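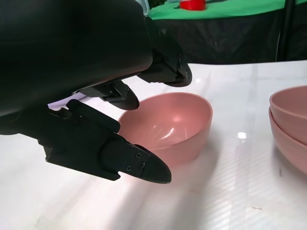
Wrist camera view, bowl station: three-finger gripper and pink bowls on the white table.

Print this page
E-mail this page

# Plunura Gripper Comparison Set: Bowl Handling

Data card, release 6
August 2026

## Summary

The Plunura Gripper Comparison Set is a collection of recorded trials made at the Jatwood laboratory to compare two end effectors on the same arm, under the same controller, with the same objects. This card covers the bowl handling portion of the set. It contains 637 trials, each recorded by a camera mounted at the wrist, together with arm joint positions, finger commands and an outcome label entered by the operator.

The two end effectors are referred to throughout as the Sutter (three fingers) and the Vavov (two parallel jaws). The names are laboratory names and appear in the file headers in lower case.

## Purpose

The set was prepared to answer a narrow question: how the choice of gripper affects the handling of light, smooth, round tableware when the control policy is held as nearly constant as the hardware allows. Bowls were selected for the first full release. A bowl may be held by the rim, from the outside or from within, and the three approaches place different demands on the fingers. Stacked bowls add a further difficulty -- the upper bowl must be separated from the one beneath it.

The set is suitable for:

- comparing grasp approaches between a three-finger and a two-jaw gripper
- testing methods that estimate rim position from a wrist view in which the gripper hides part of the object
- training or checking outcome classifiers on short manipulation clips

It is not suitable for measuring absolute grip strength. No force sensing was fitted to either gripper, and motor current was logged for the Sutter only.

## Station

All trials were run at one station. The work surface is a white, glossy table with a black fabric backdrop hung behind it. Lighting is from above. The surface gives visible reflections and faint stripes in many clips, and bright glare is common on the inside walls of the bowls. Users who rely on color thresholds should expect the glare spots to be dropped from the bowl mask.

The area beyond the backdrop was not controlled. Depending on the pose of the wrist, the upper part of a clip may include a green surface and items resting on it. These items are not part of any trial and are not labeled.

The arm was not changed during collection. Its base was re-leveled once, in March, and trials recorded before that work are marked `base_a` in the trial table. Trials recorded afterward are marked `base_b`. The hand-eye calibration file differs between the two groups, and the correct file must be loaded for each.

## Grippers

### Sutter

The Sutter has three black fingers with angular plastic segments. The fingers do not close symmetrically. In the default pre-grasp pose, one finger reaches low along the table while the other two approach the rim from above, and the policy adjusts the spread before closing. Finger commands are stored as three values between 0 and 1, where 0 is fully open.

The outer plates of the fingers are held by small metal screws. These were checked for tightness at the start of each session. A loose plate was found on two occasions; the affected trials were repeated and the originals removed.

### Vavov

The Vavov has two parallel jaws with flat pads. Finger commands are stored as a single value in the first column, with the remaining two columns filled with `-1`. The pads were replaced once during collection, between sessions 6 and 7. The replacement pads are of the same type, but no direct test of wear was made.

## Objects

The bowls are round, dusty pink and matte on the outside, with plain rims and slightly flared sides. They are treated as interchangeable, and no attempt was made to track an individual bowl from one trial to the next.

Three starting layouts were used:

| Layout | Description |
|---|---|
| `single` | One bowl upright on the table |
| `pair` | Two nested bowls |
| `mixed` | One single bowl with a nested stack to one side |

In the `mixed` layout the target is the single bowl unless the `target` field reads `stack`. The starting position of the target was varied by hand within a marked region of 50 centimeters by 50 centimeters. The markings were removed before recording began.

## Procedure

Each trial followed the same steps.

1. The operator placed the bowls and selected the layout in the recording program.
2. The arm moved to the ready pose and recording started.
3. The policy ran until it signaled completion or reached the time limit.
4. The operator entered an outcome and, where needed, a short note.

The operator did not touch the arm or the bowls during a trial. If the emergency stop was used, the trial was kept and given the outcome `stopped`. Sessions alternated between grippers so that neither was confined to one part of the collection period.

## Outcome labels

- `lifted`: target raised clear of the surface and held until the end of the trial
- `dropped`: target raised and then released or lost
- `pushed`: target moved along the table but not raised
- `double`: two bowls raised together when one was intended
- `missed`: fingers closed without moving the target
- `stopped`: trial ended by the operator

Labels were entered once, at the time of the trial, and then reviewed against the video by a second member of staff. Where the two disagreed, the reviewed label is given in `outcome` and the first label is kept in `outcome_initial`. Most disagreements concern `pushed` and `missed`, which can be hard to separate when a finger pad only brushes the rim.

## Files

```
bowls/
 trials.csv
 notes.csv
 calibration/
 base_a.json
 base_b.json
 video/
 joints/
 fingers/
```

Each trial has one video file, one joint file and one finger file with a shared trial number. Time stamps are in seconds from the start of recording. Joint and finger files are sampled at the controller rate and have not been resampled to match the video. A nearest-time lookup is adequate for most uses -- interpolation of the finger values is not advised, as the commands change in steps.

## Known issues

The body of the Sutter fills a large part of the wrist view, and its shadow falls on the table beside the target. In a number of clips the near side of the rim is hidden at the moment of contact. The Vavov leaves more of the table in view. Any method that works from the images alone is therefore given an easier task with the Vavov, and reported differences between the grippers should be read with this in mind.

Small specks on the table surface were not always removed between trials. They have no bearing on the outcomes but have been picked up by some keypoint detectors.

Exposure was fixed for all sessions. Detail in the dark parts of the gripper is limited, and finger joints may be difficult to locate against the backdrop.

Session 7 has no motor current log. The column is present and empty.

## Changes in this release

- Outcome review completed for all trials
- `outcome_initial` added to the trial table
- Calibration split into two files
- Repeated trial numbers in session 6 corrected

Users of earlier releases should download the trial table again in full. The video files are unchanged.

## Use and citation

The set may be used for research and teaching. Redistribution of modified copies is permitted if the changes are listed and this card is included. Please cite the set as "Plunura Gripper Comparison Set: Bowl Handling, release 6, Jatwood" and state which gripper and which layouts were used.

Errors in labels or files should be reported to the Jatwood data desk with the trial number and the release number.

Print this page
E-mail this page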